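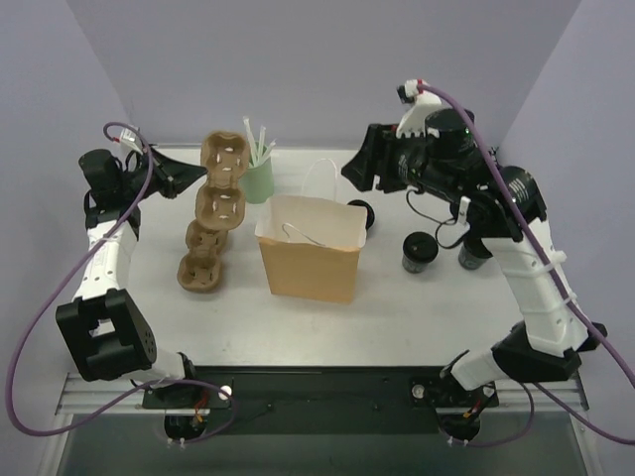

Kjærgaard Two-Cup Pulp Carrier: Long-Term Review

By Emilian Sima
January 6, 2026

Product type: disposable drink carrier, two wells
Material: molded pulp, brown, uncoated
Supplied as: nested stacks in a plain carton
Tested at: counter and takeout window, Ildale
Compared with: Candell two-cup carrier

The two-cup carrier is a harder product to get right than the four-cup version. A four-cup tray is close to square, sits flat on a palm and tends to balance itself even when one well is empty. A two-cup carrier is long and narrow. Put one full drink in it and the center of mass moves out over one end, and everything then depends on how well the pulp between the wells resists bending. Most of the complaints we get at the window concern this size, and it is the size we hand out most.

We ordered 2,000 of the Kjærgaard carriers last February to replace the Candell ones we had used before. The order has lasted long enough to see several cartons opened, stored, half used and moved between shelves. What follows covers the carriers as a customer would handle them and also as a counter has to store them, which took up more of our attention than expected.

Construction

Each carrier is a single molded piece with two rounded wells in a line. The bottom of each well is slit. The slits let the floor of the well give when a wider cup goes in, and they also let condensation out, which is useful with iced drinks and a nuisance on upholstery.

One face is smoother than the other, as is normal for molded pulp. The rough face sheds a little fiber when new. Wipe a dark counter after unloading a stack and there will be a light brown dust on the cloth. It does not get into drinks in any amount we could find, but it does settle on the shelf below, and lids should not be stored there uncovered.

Wall thickness is consistent within a stack. Between cartons it is less so. One of ours held carriers that were visibly thinner along the outer rim, and these flexed more when lifted from one end. We used them for small cups only and had no failures.

Fit

Our small and medium hot cups, both single wall, seat fully. The base of the cup reaches the floor of the well and the rim of the well grips a little below the midpoint. The large hot cup has the same base diameter as the medium and seats equally well, though the grip is now low relative to the height of the drink, and the top sways if the carrier is turned quickly.

Clear cold cups are less satisfactory. They have a steeper taper and a narrow base, so the cup drops in easily and then rocks. Rotating the cup slightly while pressing down improves the hold. With a sleeve on, a hot cup needs a firmer push, and the sleeve may ride up as it goes in. Sleeve first, then cup, then carrier is the order we settled on.

Small soup containers do not fit and should not be forced. The well opens out at the slits and will not grip anything properly afterward.

Load and stiffness

There is no laboratory behind these tests. We used water, a kitchen scale for matching fill weights, and a timer.

Static load, both wells filled with large cups: no measurable sag after 30 minutes when supported at the center. Supported at the two ends only, there was a slight bow, and it remained after the cups were taken out.

Static load, one well filled: the carrier tips if set down on a narrow surface such as a windowsill. On a flat table it stays put. The empty end lifts if the table is knocked.

Carrying by one end, both wells filled: possible but poor practice. The section between the wells creases on the upper surface, and once creased it is noticeably weaker. The Candell carrier behaves worse in this test and tore on 4 occasions. The Kjærgaard creased but did not tear.

Carrying with one hand beneath the middle: no problems in any combination. Jummai Effiong, who works most of our early shifts, carried pairs of large cups this way across the parking lot to waiting cars for a week and reported one spill, from a lid.

Moisture

Uncoated pulp absorbs water, and the interesting question is how fast it loses stiffness. We placed iced drinks in the carriers and left them on a steel shelf in a warm room. The well floors darkened early on. The walls took longer. At the end of the 30-minute period the floors were soft enough to push in with a thumb, while the rim and the center section still felt dry and carried the load normally.

The slits help here. In the Candell carrier the floor is closed, and meltwater collects under the cup until the whole base is saturated. The Kjærgaard drains, so the water ends up on whatever is underneath. For car deliveries we put a folded napkin below the carrier. It is an inelegant arrangement, but it works.

Spilled coffee is a different case. The pulp soaks it up quickly and stains a darker brown, and stiffness falls off within a few minutes. A carrier that has had coffee spilled in it should be replaced before it goes out.

Nesting and separation

This is the weak point. The carriers nest tightly, which makes for a compact carton, and they also stick. The top one can usually be taken off cleanly. Further down the stack, where the weight has pressed the rims together, two or three come away at once and have to be worked apart. Doing this with one hand is difficult. The best method is to hold the stack by its long sides, press down on one end of the top carrier and slide a finger under the opposite rim.

Humidity makes it worse. A carton kept in our back hallway was noticeably harder to separate than one kept in the dry store. We now break down a stack before opening and lay the carriers out singly or in short piles on the counter beside the paper bags, so the person at the window can pick up either without looking. It costs counter space, but it saves a good deal of fumbling when there is a line.

The Candell carrier has small raised tabs on the rim that keep an air gap in the stack, and it separates better. Kjærgaard would do well to adopt something similar.

Use with paper bags

Many orders are two drinks and something from the case, so the carrier is nearly always used next to a bag and sometimes inside one. It fits lengthwise in our wide-base paper bag with both cups in place, provided the bag is fully opened and its bottom squared off first. Lower the loaded carrier in with both hands. Dropping it in at an angle catches the far end on the side of the bag and tilts the cups.

In our narrow bag it does not fit flat. Food goes in the bag and drinks stay out, and the customer carries one in each hand. A pastry bag laid across the center section between the cups stays there well enough for a short walk, though grease marks will show on the pulp.

Disposal

The carriers are accepted with food-soiled paper by the hauler serving our street. The Cluserley site uses a different hauler, and there only clean ones are taken. Check locally. They tear up by hand without tools and break down quickly when soaked.

Reuse is realistic within limits. Customers bring them back, and a dry, uncreased carrier can be used again. We gave one carrier 5 trips with medium cups. By the last trip the well rims had relaxed enough that the cups turned freely, although nothing fell out. We would not go beyond that, and we do not put returned carriers back in the stack with new ones.

Against the Candell

Stiffness between wells: Kjærgaard better
Behavior with iced drinks: Kjærgaard better, with drips
Grip on sleeved cups: equal
Grip on clear cold cups: Candell slightly better
Separation from the stack: Candell clearly better
Fiber dust: Candell less
Consistency between cartons: Candell better

Verdict

The Kjærgaard carrier does its main job well. It holds two hot drinks of any size we sell, tolerates careless lifting and stays usable under iced cups for longer than a typical drive home in Ildale. The sticking in the stack is a real cost in a busy hour and will matter more to some counters than the difference in stiffness. A shop that sells mostly cold drinks in clear cups should try a sample stack before ordering by the carton.

We have reordered. The new cartons will go in the dry store, stood upright, with nothing on top of them.

Rating: 4 out of 5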